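Notebook, sim cell, kitchen station
2 July 2019

Picked up from the May notes. The job for today was to get the simulated kitchen cell back to a state where the Steltum planner can be left running overnight. It had been falling over since we moved to the new arm model, and the log from the last long run had 1,148 joint limit warnings in it. Most of those came from one joint, so I started there.

Joint limits. The arm file from Arrieta gives the elbow range in degrees and our loader was reading it as radians. The loader then clipped it to a default, and the default is narrower than the real range. Fixed in the loader, not in the arm file, so that we can take new versions from them without editing by hand. Re-ran the short reach test afterwards and the elbow warnings went away. There are still a few from the wrist, all at the end of the travel, which look genuine.

Base height. The base was sitting 38 mm too low against the drawing. I think somebody measured to the underside of the worktop and I carried the figure over without checking. Raised it and saved as a new base pose. The old pose is still in the Drultden folder under its old name. Please don't load it by mistake, the two names are very alike.

Collision shapes. The forearm was using one long box, which is quick but far too fat near the elbow, and the planner would refuse any path that brought the arm low over the front of the worktop. Swapped it for capsules, one per link. Planning is slower by 6 ms on my machine, which I can live with. The pans still use the old shapes. The handle is the part that matters for a grasp, and the collision shape for the wooden one stops short of the end, so contact there is not to be trusted yet.

Views saved after the changes:
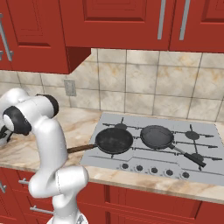
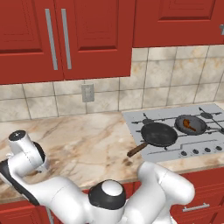 Kitchen station, new arm model. Two pans on the hob in both; food in the smaller pan in the second view only.

Lighting. Left alone. The white on the arm is rather bright on the rounded housings in the first view, and the Fornard renderer has a setting for it, but changing that would mean redoing the reference renders and I don't want to do it in the same week as the collision work.

Reset routine. Went through it step by step. Order is now: arm to home, gripper open, hob objects back to their start poses, wait for everything to settle, then start the clock. Before, the clock was started ahead of the settling, so every episode lost a bit at the front and the pans could still be sliding when the first command came in. The wait is 2 s at present. Could be shorter, not tried.

Food item. Its friction was at zero. Must have been a blank field in the object sheet. Set it to the same value as the pans for now, needs a proper one.

Checks before leaving a long run:
- base pose is the new one
- loader version matches on both machines
- disk has room for the logs
- warnings go to file, not to the screen

Still to do: extend the handle collision shape, look at the wrist warnings, delete the old base pose once the other branch has moved over. Also the gripper fingers close at slightly different speeds in the log. Might be only the way it is written out. Will plot it tomorrow before touching any gains.

Long run started at the end of the day with the planner on default settings.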